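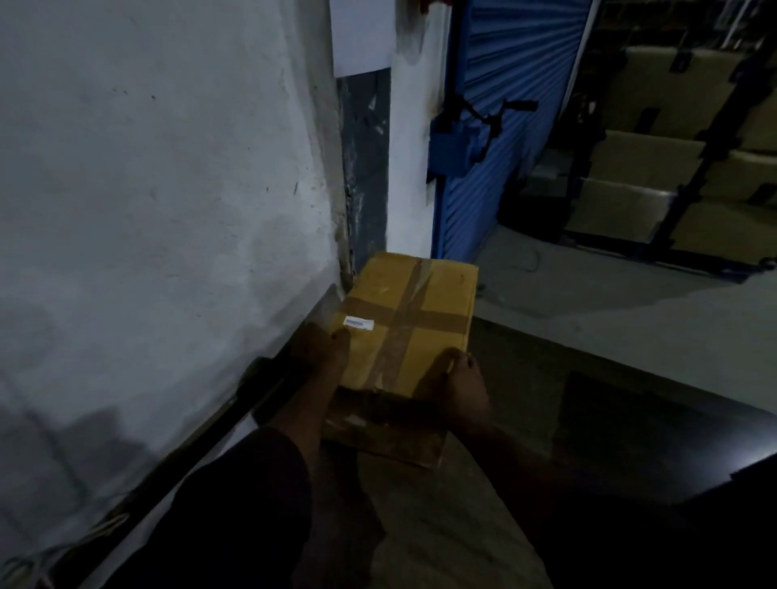 Can a machine take over carton re-taping and returns handling in a small warehouse?

Posted by Pritby Stores Office in Warehousing and Light Industry

Our firm operates a small distribution site that receives returned goods in corrugated cartons. Each carton must be inspected, labeled if necessary, taped again where the old tape has lifted, and placed on a rack. All of this is done by hand at one table. On an ordinary day we process 300 cartons, and in November the figure reaches 600.

Management has asked me to establish whether any part of this work can be given to a machine at present. We have received a brochure for a unit called the Voriter, which is described as suitable for "all carton handling tasks." I would be grateful for replies from members with direct experience. Our cartons are of mixed sizes and many have been used before.

Zainab Nwosu

The answer depends on which part of the work is meant. Closing a new, square carton with a single strip of tape along the center seam has been done by machine for many years. If your cartons arrived in one size and in good condition, I would advise you to purchase an ordinary case sealer and give the matter no further thought.

Reused cartons are a different matter.

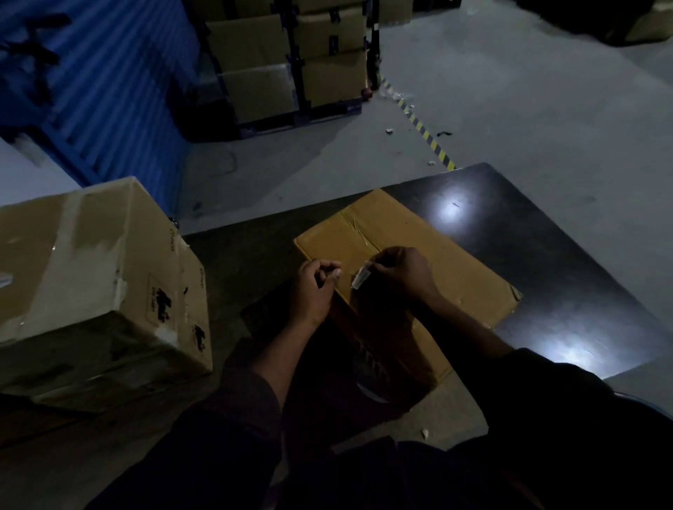 Old tape wrinkles and lifts in places, and a short piece of new tape must be laid over it by someone who can feel whether it has taken hold. Corners tear and flaps fold the wrong way. A person corrects these faults without stopping. The automated cells I have reviewed need the carton presented flat and in a known position, and they handle loose tape poorly, as it sticks to the fingers of the machine before it sticks to the board.

At the Nuscombe site, where I was employed until last year, we tested an arm on mixed returns. Of 40 cartons in the final test, it completed 20 to the standard we required. The remainder were passed to the bench. The arm did read barcodes and move sound cartons to the conveyor satisfactorily, and it was kept for that purpose.

I would recommend that you divide your returns into sound and damaged cartons for one month and record the number of each. Should the sound cartons form the greater part, a sealer and a conveyor may be justified. Please also ask the supplier to run the trial with your own cartons. Samples brought by the supplier are always new.

R. Ní Bhriain

I agree with the above in general. Do check the floor space and the power supply before signing anything. Guarding takes up more room than the machine does.

dockside_4

No. We looked into it and bought better tape guns.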